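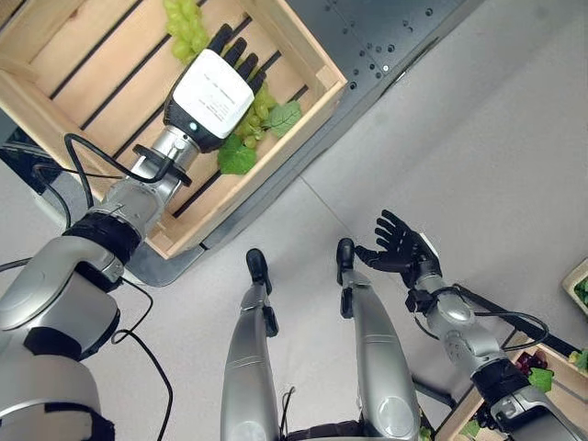
Milagros Flores wanted to know whether the grapes go in before or after the crate is on the table, having tried both and regretted one. After, Milagros. Always after.

4 min read

Section 2: Filling the slatted crate

1. Put the empty Pruleo crate on the table and push down on each corner. If it rocks, turn it round. If it still rocks, it is the table.

2. Check the floor slats for splinters. Grapes find them before you do.

3. Lay the bunches side by side, stalks up. Do not stack them. Keep each bunch under 700 g or the lower fruit turns to jam ahead of schedule.

4. Tuck in a leaf or two. They do nothing, but people at the Ballimthorpe show like them.

Note: the gaps between the slats let air through. They also let loose grapes through, so pick those off first and eat them.

Caution: lift a bunch by its stalk. Fingers underneath are how most of the squashing happens.

5. To empty the crate, start with whichever bunch is on top of a leaf. Wipe the slats with a damp cloth and leave to dry. Do not soak.

Comments

Aicha El Khatib: Does step 4 work with vine leaves from a jar? Mine smelled of brine all through April.

Tang: No.

Milagros Flores: Mine rocks. It was the table.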